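Section 3: Setting Up Your Sorting Spot

Okay, you've unpacked your Belance starter kit and wiped everything down (if you haven't, hop back to Section 2, it's quick). Now comes my favorite bit – laying it all out!

1. Pick a flat surface at a height you like. I use my kitchen table at home, but a desk is fine too. Clear the whole thing first, even the mail you swear you're going to open tonight.

2. Set the round basket down on your left. It's the catch-all for whatever you haven't sorted yet: keys, hair ties, batteries, those little mystery screws.

3. Put the tray on your right with the flat side down and the lip up. Sorted things go here and only here.

4. Leave a good wide gap between the two. You'll want room for both hands when you tip things out, and I promise you'll use every inch of it.

Note: If you're left-handed, swap them around. I tried it both ways at the Clellevley workshop and it works just as well.

Caution: Don't carry the basket by one side of the rim when it's full. Slide both hands underneath and lift from the bottom. Mine went over in January and I was finding thumbtacks for 11 days.

5. Before you load anything, check that the basket and tray are both empty and sitting flat. Press gently on the middle of the basket floor – if it rocks, turn it a little until it settles.

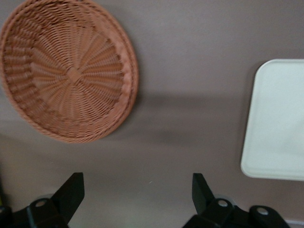

6. Now tip in your first batch. Go small! One drawer is plenty, and if it's a really bad drawer, do half.

Note: Crumbs and grit love to hide in a woven floor. Turn the basket over above the trash and tap it, then go over the ribs with a dry, soft brush. The Kadlec brush in the Mollerance care kit is great for this, but an old toothbrush will do.

Once the first batch is in, go on to Section 4 for the labels.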